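Search this site Search Advanced

4.2 Small fastenings and the keys people keep

Of all the small things that turned up in the drawers, bowls and coat pockets of the Sornidside households, the split ring was the one we came back to most often. It is a humble object, a length of springy wire coiled round on itself so that a key can be worked in between the turns, and yet almost everybody we visited had something to say about it, usually while hunting for a fingernail strong enough to open one. Over 2000 objects were listed in the course of the study, and 411 of them were keys, rings, fobs or tags of one sort or another, a good deal more than we had expected when we first sat down to plan the visits.

People were very fond of telling us about their keys (we seldom had to ask twice), and the talk tended to wander from the key itself to the door it once opened. One woman in a top-floor flat kept the key to her late aunt's garden shed on the same ring as her own front door key, though the shed had been pulled down years before. She had tried moving it to a drawer, she told us, and had put it back within the week because the bunch felt wrong in her hand. The ring, in cases like hers, does a quiet bit of work in the household. It decides which keys travel about together and which are left behind, and because it is such a nuisance to open, that decision is rarely made again.

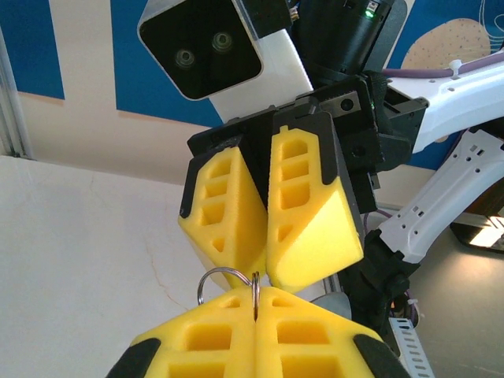

The nuisance deserves a little more space than it is usually given. In our earlier account of the Neltari kitchens we treated fastenings simply as a means of keeping things together, and we now think this was too hasty. A ring has to be held upright and steady at one point while the coils are eased apart at another, and the thinner the wire, the less there is to get hold of. Older residents spoke of sore thumbs and of waiting for a grandchild to call round. Several used a butter knife or a coin, and one household had a staple remover set aside for the job, kept in the egg cup by the bread bin. Figure 4 shows a small metal split ring of the plain kind meant here.

It will be seen that we differ a little from Imai, where rings and keys were entered together as one item. We preferred to list them apart, partly because 28 of our rings carried no key at all. Empty rings were hardly ever thrown away. They lay about in saucers with buttons and spent batteries, and when we asked what they were for, the answer was nearly always that they would come in handy, often followed by a cheerful admission that they never had. The Zita survey, carried out the December before ours, met the same habit with jam jar lids and ribbon, and we return to the comparison in section 5, where the matter of saucers is also taken up.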